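I started learning Tamil in July, with a second-hand textbook and no great plan. My neighbour Shiuli Munasinghe had learned it as an adult and said the script would take me a fortnight. It took me seven weeks, and I still mix up two of the letters when I'm tired.

The textbook is by an author listed only as Thambiah and the copy I bought has someone else's pencil notes all the way through to chapter 17, where they stop. I have now got further than that person did. The notes were useful while they lasted. Whoever it was wrote the sound of each letter in the margin, and marked the exercises that have the wrong answers in the back.

My routine is dull. I get up at half past six, make tea, and do twenty minutes before anyone else is awake. I write new words on cards, Tamil on one side and English on the other, and keep them in an old tea tin. When the tin got to 300 cards I stopped adding to it for a while and only went over the ones I had. I think that was the best decision I made all year. Before that I was putting in ten new words a day and losing eight of them.
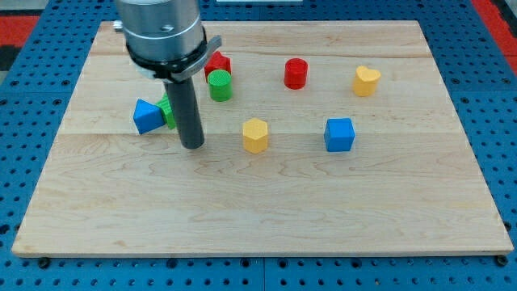 The spoken language is a separate problem. What the book teaches is the written form, and people don't talk like that at home. The first time I tried a full sentence on Dinesh Weerakoon at work, he understood it perfectly and then asked if I was reading the news. He gave me the spoken version, which was half the length. I went home and wrote it on the back of the card in green ink, and I've done that with every verb since.

I did try a couple of apps. One was called Botow and I gave it a month. It was fine for listening, and the recordings were clear, but it kept sending me back to the beginning if I missed a day, and I missed a lot of days in the autumn. I got rid of it and went back to the tin.

Fathima Dewan now phones me once a week for half an hour. We do fifteen minutes in Tamil and fifteen in English, mostly about food, her sister's building work and whatever her boys have broken. I prepare a few sentences beforehand – usually the wrong ones. She corrects the endings and lets the rest go. I asked her to be stricter and she was, for one call, and neither of us enjoyed it.

The tin is up to 600 now and the lid doesn't close, so I need to find a bigger one. Numbers are still slow. I can read a price but I can't catch one when it's said to me, and I have to ask for it again. Next on the list is the past tense of the irregular verbs, chapter 22, where Thambiah gives four pages of tables and hardly any sentences. Shiuli says she never learned them from the tables either. She's going to lend me a book of children's stories she used, once she's got it back from her cousin.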